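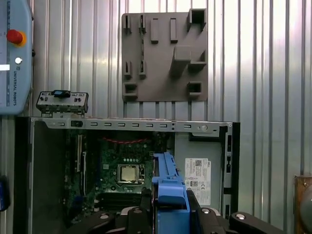

Wanted: people who are terrible at throwing out old computers (and want to learn to fix them)

Hi! I'm Valentyna, and I run the Londia repair evenings with my friend Mathias Fuchs. We're putting together a new group for beginners and I'd love for you to be in it.

If you've got a dusty desktop under the bed that you keep meaning to deal with, you're my kind of person. Mine sat in a closet for years because it made a noise I didn't like and I was scared to open it. Then Mathias sat me down with a screwdriver and a cup of tea and I've been hooked ever since. I'm still the slower one of the two of us, but I can get a side panel off without swearing now!

So what are we asking for? We need 18 people who can come to 10 evenings, starting in January. Each one runs from six thirty to nine, upstairs at the Selvanayagam building (ring the bottom bell, the top one does nothing). You'll work in pairs on a donated desktop, and the first few weeks are just taking things out and putting them back. After that we get into swapping drives, adding memory and figuring out why a machine won't start.

You don't need any experience. You do need to be 18 or over, and okay with reading small print on labels, or bring your glasses like I do. If you already build your own gaming rigs you'll probably be bored, but write to me anyway, we can always use another pair of hands on the helper side.

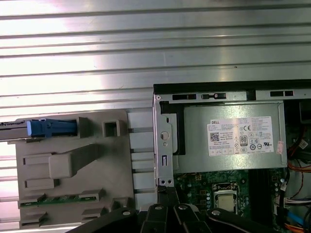
A desktop with its side panel off, power supply and all.

It's free, and there's no test or certificate. What we'd like back from you is a bit of feedback: a short form after each session and one longer chat at the end, so we can write up the course for the Trundia library branches that have been asking about it. Your name won't go in the write-up unless you want it there. If you have to miss an evening, that's life, just text one of us so your partner isn't left waiting.

Tools are there for you to use. Tie back long hair, leave the dangly bracelets at home, and eat before you come (we stop for cookies at eight but they go fast).

To sign up, email Mathias at the Hikorum desk with "repair group" in the subject line. Tell him a little about yourself, which evenings of the week are impossible for you, and whether you'd like to be paired with someone you know. Couples, roommates, moms with grown-up kids, all good. If we get more names than chairs we'll draw them out of a hat and keep a waiting list, and we'll write back to everybody either way.

Any questions about stairs, parking or the bus, ask me. I'm the one who takes the 23 home.

Valentyna Yurchenko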